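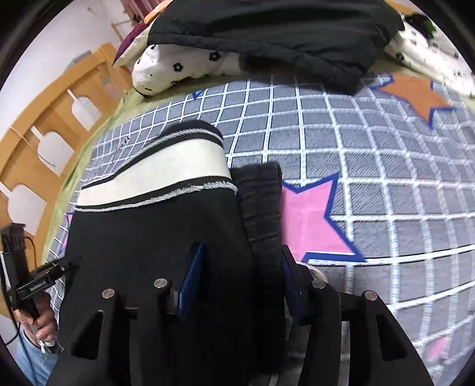
*Schwarzes Strickteil mit cremeweißem Rippenband, zusammengelegt auf dem Bett.*

# Strickpullover über den Sommer einlagern

Wer Wolle im Frühjahr einfach ins Fach zurücklegt, hat im Herbst oft Löcher. Die Anleitung gilt für Schurwolle, Merino, Alpaka und Mischgewebe. Reine Baumwolle ist weniger empfindlich, Waschen und Falten bleiben gleich.

## Vor dem Einlagern

Alles waschen, auch Teile, die nur zweimal getragen wurden. Motten gehen an Hautschuppen und Schweißreste, besonders an Kragen und Bündchen.

1. Pflegeetikett lesen. Handwäsche kalt, mit Wollwaschmittel ohne Enzyme.
2. Nicht wringen. In ein Handtuch rollen, andrücken, dann liegend trocknen.
3. Vollständig durchtrocknen lassen — bei dicken Maschen zwei Tage.
4. Knötchen mit dem Wollkamm abnehmen, immer in eine Richtung.

Kleine Löcher jetzt stopfen. Bis Oktober laufen sie weiter.

## Falten

Strick gehört nicht auf den Bügel, die Schultern beulen aus. Auf einer ebenen Fläche mit der Vorderseite nach unten auslegen, die Ärmel quer über den Rücken schlagen, dann die Seiten zur Mitte und den Saum einmal nach oben. Breite Rippenbündchen flach auslaufen lassen und nicht knicken, sonst bleibt die Falte bis zum nächsten Waschen sichtbar. Bei schwarz-weißem Strick lege ich Seidenpapier dazwischen, damit nichts abfärbt.

## Verpacken

Ich nehme die Stoffboxen von Zekwood, 13 Liter, mit Reißverschluss. Hinein passen etwa 6 dünne Pullover oder drei dicke. Vakuumbeutel sparen Platz, drücken aber die Maschen platt. Für ein paar Wochen geht das, für ein halbes Jahr nehme ich sie nicht.

Zedernholz kommt obenauf, nicht direkt auf die Wolle. Nach einem Jahr leicht anschleifen, dann riecht es wieder. Lavendelsäckchen jede Saison neu füllen.

## Kontrolle

Alle sechs bis acht Wochen öffnen, ausschütteln, kurz lüften. Bei Verdacht auf Motten das Teil in einen Gefrierbeutel stecken und eine Woche bei −18 °C einfrieren, danach auftauen lassen und noch einmal waschen. Das Fach aussaugen, auch die Ritzen und Bohrlöcher.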